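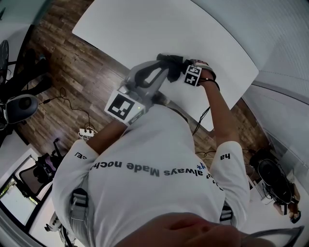 Bon, le dos. On nous pose la question à chaque lettre, alors on y consacre l'article une bonne fois : où mettre le texte sur un manches longues, à quelle hauteur, en quelle couleur, et est-ce que ça tient au lavage. Réponse courte pour les pressés : entre les omoplates, plus haut que vous ne pensez, en gris foncé si le tissu est blanc, et oui ça tient si vous arrêtez de laver à 60. Le gris foncé sur blanc, comme la ligne qui commence par « always » en travers des omoplates, avec son petit signe bleu en forme d'astérisque à côté du mot, c'est pile le genre de marquage dont je parle. Une ligne, une couleur calme, une pointe d'autre chose. Et du lettrage en haut des manches, on y vient plus bas.

Je vous écris ça entre deux passages au tunnel de séchage, donc pardon pour le style. Parveen Nanayakkara relira si elle a le temps. Elle n'aura pas le temps.

Pourquoi si haut

Un texte de dos se pose presque toujours trop bas. On étale le vêtement à plat, on vise le milieu, ça parait équilibré, on valide. Ensuite quelqu'un l'enfile, s'assoit, se penche, et le texte part dans les plis des reins. Les omoplates, c'est la zone la plus tendue du dos. Le tissu y bouge, mais il y plisse moins. Même penché en avant, on garde une ligne à peu près lisible.

Chez nous le repère se prend à partir de la couture du col, jamais à partir de l'ourlet. L'ourlet, oubliez. D'un lot à l'autre il bouge, surtout sur les grandes tailles. Pour les enfants on remonte encore un peu. Pour les coupes larges aussi, sinon les épaules tombent et tout descend avec.

Autre chose que les clients découvrent à la livraison : les bretelles. Sac à dos, harnais, tablier croisé, porte-bébé, tout ce qui passe sur les épaules mange les bords du texte. Une phrase qui va d'une emmanchure à l'autre perd son début et sa fin dès qu'on met un sac. Si votre équipe travaille avec quelque chose sur les épaules, dites-le au devis !! On resserre la ligne, ou on la coupe en deux, ou on la descend d'un cran en assumant les plis. Mais il faut le dire avant. Pas quand les écrans sont insolés.

Les couleurs sur blanc

Noir sur blanc, tout le monde le demande. C'est très bien, c'est net, ça fait aussi un peu affiche de travaux. Le gris foncé passe mieux de près et reste lisible à distance de conversation. Au-delà, non. Si le texte doit se lire du fond d'un gymnase, reprenez le noir ou un bleu marine bien chargé.

Le blanc a un autre souci, la transparence. Un tissu trop fin et on voit ce qu'il y a dessous, on voit aussi l'encre par l'intérieur. On a changé de fournisseur pour ça en August (oui, en août, je tape trop vite et le modèle de la lettre est en anglais). On est passés chez Clistex, un jersey plus lourd, qui sort de la machine avec moins de peluches. Plus cher. On a gardé l'ancien prix jusqu'à fin novembre et ensuite il faudra bien suivre.

Deux couleurs sur un dos, c'est deux écrans, deux calages, deux fois le risque d'un décalage. Un petit accent bleu à côté d'un mot gris, ça semble rien, c'est un passage complet. On le facture comme un passage complet. J'insiste, vu le nombre de mails reçus là-dessus. Par contre si l'accent est bien séparé du texte, sans contact, le calage pardonne beaucoup et on va plus vite. Laissez de l'air entre les deux et on vous fera un geste.

Les manches

Haut de manche, côté extérieur. Trois fautes classiques. Le texte trop long, qui fait le tour du bras et dont on ne lit que deux lettres de n'importe quel côté. Le texte posé trop près de la couture d'épaule, la raclette saute sur la surépaisseur et ça bave. Et le sens de lecture : vers le haut, vers le bas, identique ou en miroir d'un bras à l'autre ? Pas de règle, mais il faut choisir, et l'écrire sur le bon de commande. On a un client à Meireles qui a reçu ses manches dans les deux sens. Il l'avait demandé. Il ne s'en souvenait plus. On a retrouvé le mail.

Pour du mot seul, six ou sept lettres, la manche est parfaite. Pour une phrase, restez sur le dos.

Et le poignet, non, on ne fait plus. Ça frotte partout, ça part en premier, et c'est nous qu'on appelle.

L'encre, la vraie question

Depuis la rentrée on imprime à l'encre à l'eau de chez Clakulance sur tous les blancs. Toucher beaucoup plus souple, le tissu respire, pas de plaque en plastique entre les épaules quand on transpire. Défauts : elle sèche dans l'écran si on s'arrête cinq minutes (donc ne m'appelez pas pendant un tirage, envoyez un mail, merci), et elle demande une cuisson sérieuse. Mal cuite, elle part au troisième lavage. Bien cuite, on a un témoin à l'atelier qui a fait 63 lavages à 30 degrés et le gris a pâli un chouïa, rien de fissuré. Je vous le montre quand on pourra de nouveau recevoir du monde.

Le plastisol on le garde pour les textiles foncés et pour ceux qui veulent du relief. Sur blanc, franchement, je ne vois plus l'intérêt.

Consignes de lavage, à recopier pour vos équipes : à l'envers, 30 degrés, pas d'adoucissant, pas de sèche-linge les premières fois, repassage par l'intérieur et jamais de fer directement sur l'encre. Attendre deux jours avant le tout premier lavage. Et pas de javel. Je sais que c'est blanc. Pas de javel quand même, ça attaque le gris et ça le fait virer au rose sale, on a vu passer une série complète comme ça au printemps et il n'y avait rien à sauver.

Pour les taches sur blanc : savon de Marseille, eau tiède, on tamponne, on ne frotte pas sur le marquage. Le col jaunit avant tout le reste de toute façon.

Les fichiers

Petit rappel qui devient un gros rappel. On veut du vectoriel, textes convertis en tracés. Une capture d'écran de votre logo sur un téléphone, ce n'est pas un fichier. Un document de traitement de texte avec le logo collé dedans non plus. Si vous n'avez que ça, envoyez quand même, Parveen redessine, mais c'est une demi-heure facturée et ça décale votre créneau.

Vérifiez l'orthographe. Deux fois. Faites relire par quelqu'un qui n'a pas écrit le texte. On imprime ce qui est sur le bon à tirer signé, faute comprise. Surtout l'anglais, qui se demande énormément en ce moment et que personne ne relit chez vous (ni chez nous, soyons justes).

Graisse minimale : évitez les typos très fines sur le jersey, les déliés bouchent ou disparaissent selon la maille. Une linéale un peu ronde, moyenne, et on est tranquilles. Les minuscules passent très bien sur un dos, mieux que les capitales à mon avis, ça crie moins.

Où on en est des commandes

Il reste 158 manches longues blancs en stock, surtout du M et du L. Le XS est épuisé, le XXL arrive avec la prochaine palette, sans date ferme, le transporteur ne répond plus. La série Clumus est sortie : 381 pièces, dos et deux manches, tout est plié et en cartons. Retrait au portail uniquement, sur créneau, avec masque, on vous pose le carton et on recule.

Minimum de commande maintenu à 20 pièces par visuel. En dessous on vous orientera vers du transfert, qui est correct pour un usage de quelques mois, moins pour du vêtement de travail lavé toutes les semaines.

Pour avant Noël : bons à tirer signés au plus vite, je ne promets plus rien une fois le planning plein et il se remplit là, pendant que j'écris. Les commandes sans fichier définitif passent derrière, même si elles ont été envoyées avant. C'est dur mais c'est comme ça, on n'a qu'un carrousel et deux paires de bras.

Acompte à la commande, solde au retrait, virement de préférence. Les chèques on les prend encore, mais la banque n'ouvre que le matin et ça nous fait perdre des heures.

Prochaine lettre sur les sweats à capuche et le probleme du texte caché par la capuche. Si vous avez des exemples ratés, envoyez, on floute les noms.

Lettre bouclée le 26/11/2020, tarifs valables jusqu'à la suivante. Le nuancier Clakulance papier part par la poste sur simple demande, précisez juste l'adresse complète, avec le batiment.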